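The Last Bench in Vernard Street

By Grethe Vestergaard
Jan 14, 2026

The shop has no sign. You find it by the smell of glue, which comes out under the door and stays on the pavement until the bakery opens and covers it. Azucena Zavala has repaired old books here for most of her working life, and when I came the first time she did not look up. She had a page of a hymn book on a sheet of blotting paper and was laying a strip of Japanese tissue along a tear, and this is a moment when a visitor must wait.

I waited. I had brought my grandfather's atlas in a pillowcase. The spine had come away many years ago and somebody in the family, I suspect my uncle, had put it back with brown parcel tape.

"Tape," she said at last, when she had seen it. She did not say it angrily. She said it as a doctor says the name of an illness which he meets every week.

I came to this country as an adult, and perhaps for this reason I am interested in what people carry with them and what they let go. Books are heavy. In every move, they are the first thing the family quarrels over. The ones that survive are seldom the valuable ones. On Zavala's shelves, waiting their turn, I saw a cookery book with a burnt corner, a manual for a tractor, two Bibles, and a school dictionary in which a child had coloured all the letters O.

She charges by the hour and tells every customer the price before she begins. Many of them go home again. A simple new spine can cost more than the same book in good condition from a second-hand dealer, and she says this to them also, and even writes down the name of the dealer. Those who come back have usually slept on it for a night or two.
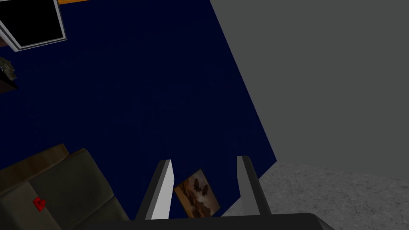 The tissue comes from a paper maker called Miyazaki, and she will not use another. It is made from the bark of the mulberry tree, with long fibres which hold together even when the sheet is so thin that you can read a newspaper through it. Her supplier for twenty years has been Ayane Yokoyama, who sends it rolled in a tube with a handwritten note about the weather. The two women have met only one time, in May, at a paper fair where it rained on both days.

The paste is wheat starch and water, cooked slowly and pushed through a sieve. Zavala makes it fresh and throws it away when it turns sour. What matters most to her is that the next repairer can undo it. With a little moisture the tissue lifts away, and the page is again as it was. Parcel tape gives no such chance. Its glue goes into the paper and turns yellow, then brown, and at the end the plastic falls off by itself and leaves the stain behind.

It was Eyvindur Lykkegaard who taught her. He had a bindery named Benura, with six benches and a radio which was never turned off, and he took her as an apprentice although she had come only to ask for the way to the station. For the first winter she was allowed to sharpen knives and fold paper. She still folds with the bone tool he gave her, worn so much on one side that it no longer works for a left-handed person.

Benura closed when the libraries stopped sending their journals to be bound. One contract alone had been worth 800 volumes in a year. Lykkegaard sold five of the benches and gave her the last one, together with a board shear which needs three strong people to move it. It stands today where the removal men became tired, a little too near to the door.

Now she has an apprentice herself. Mio Onishi worked in an office before, and comes on the days when her son is at nursery. She has good hands but is impatient with drying, and I understood her very well. A book must stay under the weights overnight, sometimes for longer. Onishi lifts the corner of the board to look. Zavala pretends that she does not see it.

My atlas took five weeks. To remove the tape was the worst part, done with a warm spatula, a few centimetres at a time - and the stain is still there, a brown band over the title. She offered to cover it with new cloth. I asked her to leave it.

The atlas has 182 pages and several countries which no longer exist. It opens flat now on the kitchen table. On the inside of the back cover, under the old lining, she found a column of sums in pencil, in my grandfather's hand, and she cut the new lining a little shorter on that side so they could be read. I have added them up twice. He made a mistake in the fourth line.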